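04/01/2021
Posted by Siiri Pelkonen

Third go at the Numell glue claim. The leaflet says full strength on cardboard in 11 minutes. I still don't believe it. Last time Valtteri pulled a lap joint apart by hand after half an hour, and it peeled clean on one side, so either we're spreading it too thin or the leaflet is written by people who only glue glossy stock.

Made 3 sets of joints this morning from the Uder board, same batch as before. Clamped with the flat bars. Scale reads to 2000 g, no good for anything that actually holds, so I used the water bucket for the rest. Kyriaki says the bucket method is fine. I say it swings. 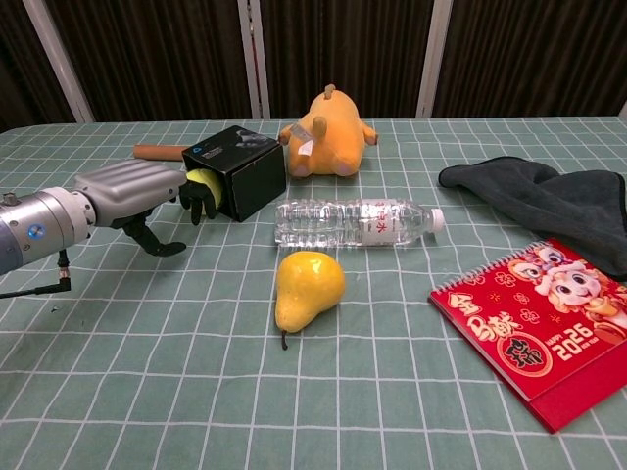

Cartons fail at the corner seam first, whatever the leaflet shows, and the flat lap test tells us very little about that. Should be testing whole boxes. A black one on its side, open at one end like the one on the green tablecloth, would do: load the top face and watch the seam. Tennis ball inside as a go/no-go — if the roof touches it, the box has failed. Crude, but I trust it more than the bucket.

Set B let go early, fibers torn on both faces, so that was the board and not the glue. Set C still hanging when I left. Don't move it, Valtteri.

Ask Usberg for the humidity figures. Not holding my breath.

0 comments | 3 shares
Contact | © Väisänen Workshop | Back to top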